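Tonditz Boards > Workspace and Desks > Power strip on top of the table or under it?
8 replies - 3,947 views

pulon_desk
Moving my work table this month and trying to settle where the power goes. The top is plain white with a light wood edge showing at the back. I want as much of it clear as I can get, because I lay out paper patterns on it and anything in the middle is in the way. 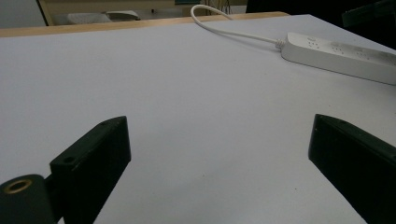

The outlet is behind the table, low on the wall. I can run the cord up over the back edge or keep everything underneath. My wife says underneath. I'm leaning toward on top, right side, set at an angle. Anyone have both and regret one?

kimaro102
Underneath. I screwed mine to the bottom of the table in December and haven't thought about it again.

Ah-rin Tak
I had it underneath for years and moved it up. If you plug and unplug things all day, crawling under there gets old. If everything stays plugged in, kimaro102 is right.

kimaro102
You can plug things in from a chair if you mount it near the front. No crawling.

Ah-rin Tak
Then your knees hit the plugs. Mine did.

pulon_desk
I swap chargers and the iron a lot, so on top it is for now. White strip, on the diagonal, cord going out over the back. 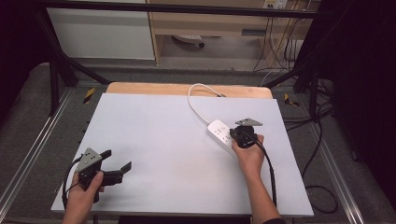

2 min read - long post, show less

The cord makes an arch where it goes over the wood. I don't love that. Would a clip on the back edge pull it down, or will it just pop up somewhere else?

drirkstead_jo
It'll pop up somewhere else if the cord still has a bend in it from the package. Unplug it, lay it out straight overnight, then clip it. I used the Pulonley stick-on clips, 20 to a bag, and needed two.

Also, don't run an iron off a strip. Plug that into the wall.

pulon_desk
Fair point on the iron. I'll move it to the wall outlet.

kimaro102
So now the iron's on the wall and you're down to chargers. Still say underneath.

Ah-rin Tak
Try it on top for a week before you drill anything. Straight along the back would give you more room than the diagonal, though.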